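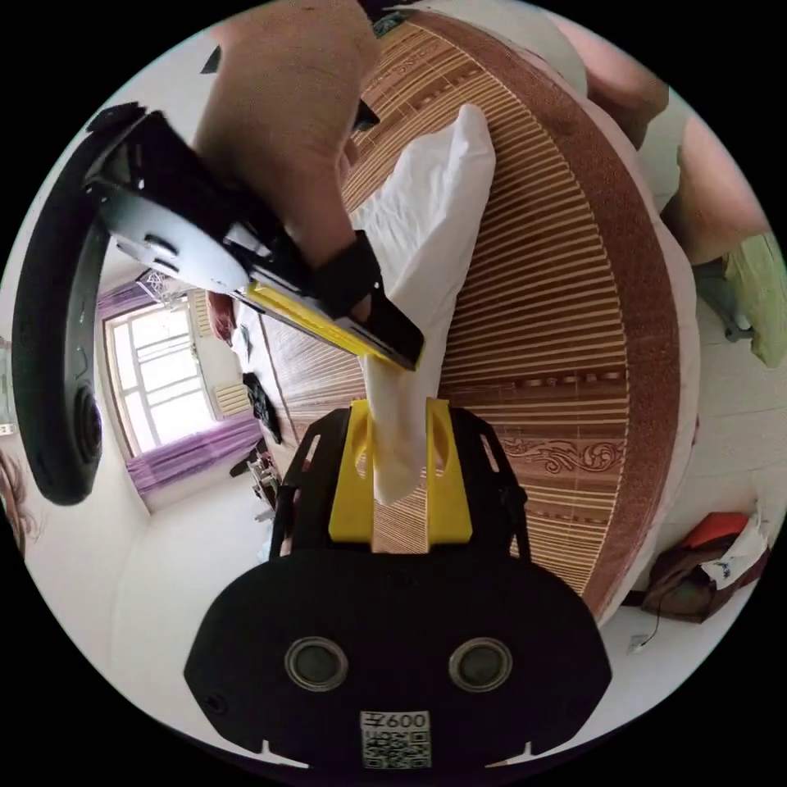
Two hand-held grippers on one white cloth, Kemeys trial.

Gripper trial: common questions

What are you comparing?
Two hand-held grippers, the black Stenik and the pale gray Prunia. We want to know which one to order for the cloth-handling work.

Why cloth?
It bends, bunches and slides. A gripper that does fine on a box can still drop a shirt.

Do I need to book?
Yes. Write to Nkechi Ojo. Sessions run for 2 hours and there are 13 places left before the end of May.

Do I have to work in the lab?
No. A bedroom or a kitchen is fine -- any room with space to spread the cloth out.

How do I hold the cloth?
Pinch it between the yellow fingers and keep a light grip. If you are using both grippers, take one end first and then bring in the second.

How many grasps should I do?
100 per gripper. Failed grasps count, so write those down too.

Can I swap the fingers?
Please don't. Haoran Yan sets the finger gap before each kit goes out, and a change in the middle makes the results hard to compare.

The strap is too loose. What now?
Tighten it before you start and note it on the sheet.

Who gets the results?
Sioned Bevan keeps the log. You can ask her for your own numbers at any time.

Last updated January 16, 2021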